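Remville Creek gets its summer scrub

It was already warm at eight in the morning when the first cars pulled up along the gravel by the footbridge, and by half past there were so many people in rubber boots that we ran out of the good gloves and had to send someone back to Zaratgate for the old ones (the orange pair with the hole in the thumb did get used, and I am told it was fine). We signed in 28 people for the July creek cleanup, which for a holiday month is a lovely turnout, and a good many of them were families we hadn't met before.

The stretch we worked this time runs from the footbridge down to the bend behind the Lekota garden store, where the water slows and everything that has washed down from town ends up in the reeds. If you have ever walked your dog down there you'll know the spot. Bottles, snack wrappers, foam cups, a car mat, more tennis balls than you'd think one creek could hold, and plastic bags wound so tightly around the willow roots that we had to snip them out with kitchen scissors.

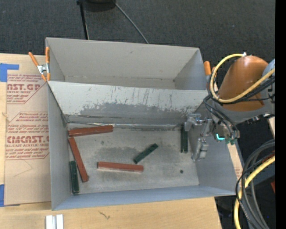

By lunchtime we had filled 162 bags, and Ntombi Matlala kept the tally sheet going right through the sandwiches, bless her. She sorted a share of the bags on tarps so that we could see what kinds of things are turning up, and bottle caps came out well ahead of everything else, with 1517 of them on the sheet. They're small and bright and they float, and birds and fish will take them for food, so please do screw the cap back on before a bottle goes in the recycling!

We also had our first go with the new Fosus nets, the long-handled ones we bought with the money from the spring plant sale. They reach a good deal farther than the old rakes and they don't tear up the bank, although the handles are a bit heavy for smaller arms. We now have 13 of them, and if your school or scout group would like to borrow a few for a morning, just ask at the Zaratgate library desk and leave your name and number.

Our next get-together is a planning evening on Tuesday at seven, in the upstairs room at the library. We'd like to settle which part of the creek to do in the fall, and there's been talk of adding a short evening walk for people who can't manage the mornings. Come along even if you've never picked up so much as a straw with us before. There will be lemonade, and probably the rest of the oatmeal cookies if they last that long.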